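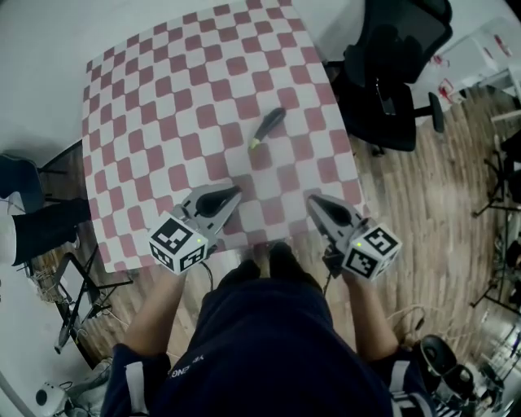
À propos de Golenness

Golenness est un centre de formation technique aux métiers du dressage, du service et de la préparation froide. L'établissement occupe un plateau unique divisé en postes de travail, un local de stockage et une salle de cours théorique. L'enseignement porte sur la manipulation des denrées et du matériel de table : prise, transport, dépose, alignement, rangement. La cuisson n'est pas enseignée sur place.

Les stagiaires sont des agents de restauration collective, des employés de traiteur et des élèves en reconversion. Aucun diplôme n'est exigé à l'entrée. Le niveau est évalué lors d'un exercice de positionnement réalisé le matin de l'accueil, avant 9 h 30.

Le poste de travail

Le poste type est une table carrée à nappage quadrillé rouge et blanc cassé. Le quadrillage sert de repère métrologique simple. Une consigne de dépose s'énonce en cases à partir du bord proche de l'opérateur, puis en cases à partir du bord gauche. L'orientation de l'objet est donnée ensuite, par rapport aux lignes du carroyage : parallèle, perpendiculaire ou diagonale.

La référence d'exercice pour le premier module est l'aubergine de petit calibre. Sa forme n'est pas symétrique : un corps renflé d'un côté, un pédoncule de l'autre. L'axe et le sens se lisent donc sans ambiguïté, et une erreur de 180 degrés est relevée immédiatement par le formateur. La peau marque en cas de pression excessive, ce qui permet un contrôle de la prise en fin de séance. Les pièces marquées sont écartées de la série suivante.

Une seule pièce est posée sur la nappe pendant les exercices de prise isolée. Les exercices à plusieurs pièces relèvent du deuxième module et introduisent les notions d'intervalle et d'ordre de dépose.

Sols, mobilier et rangements

Le plateau est revêtu d'un sol clair à lames d'aspect bois. Les murs et le plafond sont blancs. Ce choix limite les dominantes de couleur sur les denrées, dont l'état de surface fait partie des critères d'évaluation.

L'opérateur travaille debout. Une chaise de bureau noire, à dossier en résille et accoudoirs, est disponible à proximité de la table pour les phases d'observation et de prise de notes. Elle est reculée avant le début de l'exercice de façon à laisser libre le côté de travail.

Le petit matériel est rangé sur des rayonnages blancs. Le plan de rangement est affiché à l'entrée du local de stockage et fait l'objet d'une mise à jour en janvier. Tout article sorti regagne son emplacement avant la fin de la demi-journée, y compris lorsque le même article est prévu au programme de l'après-midi.

Programme

Le cursus complet comprend 4 modules. Chaque module peut être suivi séparément, à l'exception du dernier, qui suppose la validation des trois autres.

Module A : prise isolée. Identification de l'axe, choix du point de prise, levée verticale, dépose sur case désignée.

Module B : prises successives. Disposition en ligne, en quinconce et en couronne. Reprise d'une pièce mal orientée sans déplacer ses voisines.

Module C : mise de table. Nappage, alignement du motif sur le bord du plateau, assiettes, couverts, verrerie. Le motif quadrillé est utilisé au début du module ; l'apprenant passe ensuite au nappage uni, sans repère.

Module D : remise en état. Débarrassage, tri des denrées réutilisables, pliage du linge, retour en rayon, contrôle visuel du poste.

La notation de chaque module repose sur une grille commune. Elle distingue la position, l'orientation, l'intégrité de la pièce et l'état du poste en fin d'exercice. Le temps d'exécution est relevé mais n'entre pas dans la note des modules A et B.

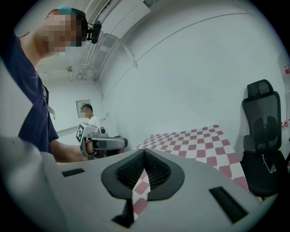
Organisation des séances

Les séances se déroulent en effectif réduit. Le nombre de personnes autour d'une même table est limité à 2 pendant les exercices notés. Les autres participants se tiennent en retrait, côté mur, jusqu'à l'appel de leur tour.

La tenue demandée se compose d'un haut près du corps et de chaussures fermées. Les manches longues sont admises si elles ne dépassent pas le poignet. Les bijoux de main et les montres sont déposés au casier. Les effets personnels ne sont pas admis sur les tables.

La séance du matin commence à 8 h 45 et celle de l'après-midi à 13 h 30. Chacune débute par un contrôle du poste : planéité de la nappe, alignement du carroyage avec le bord de la table, propreté du sol dans la zone de travail. Tout défaut est noté sur la fiche de poste et corrigé avant le premier exercice.

Historique

L'activité a commencé sous le nom d'Odano, dans un atelier de location de linge et de vaisselle. L'entreprise formait alors ses propres préparateurs de commandes au conditionnement des assiettes et au pliage des nappes. La demande de formation émanant des clients a conduit à séparer les deux activités. La location a été cédée et l'organisme de formation a pris le nom de Golenness.

Le premier fonds documentaire, constitué de fiches de pliage et de plans de table, a été conservé. Il compte 800 fiches, consultables en salle de cours. Les plus anciennes se rapportent à des formats de nappe qui ne sont plus fabriqués ; elles restent en consultation pour les établissements encore équipés de ce linge.

Méthode Skidberg

Skidberg est le nom du référentiel interne de l'établissement. Il fixe le vocabulaire, les conventions de repérage et les tolérances de dépose. Une pièce est déclarée en position lorsque son centre apparent se trouve dans la case demandée. Elle est déclarée orientée lorsque son axe respecte la consigne et que son extrémité de référence, pédoncule ou manche selon l'article, est tournée du bon côté.

Le référentiel est remis aux stagiaires sous forme de livret. Les formateurs sont tenus d'employer ses termes à l'exclusion des équivalents d'usage local. Le mot « coin », par exemple, y désigne uniquement l'angle de la table, jamais celui d'une case.

Une version espagnole est utilisée par l'antenne de Cáceres, qui dispense les modules A et C. Les grilles de notation sont identiques et les validations obtenues sur un site sont reconnues sur l'autre.

Denrées et approvisionnement

Les légumes d'exercice sont achetés en petites quantités et contrôlés à réception. Les critères sont le calibre, la fermeté et la présence d'un pédoncule entier. Le volume annuel est de 3000 pièces, toutes références confondues. Les pièces intactes sont orientées vers la transformation en fin de journée, les autres vers le compostage.

Inscriptions

Les demandes sont reçues par le formulaire du site ou par courrier. Il convient de préciser le module souhaité, le nombre de participants et, pour les groupes, le type de linge et de vaisselle en usage dans l'établissement d'origine. Une visite du plateau peut être organisée avant inscription, en dehors des heures de séance.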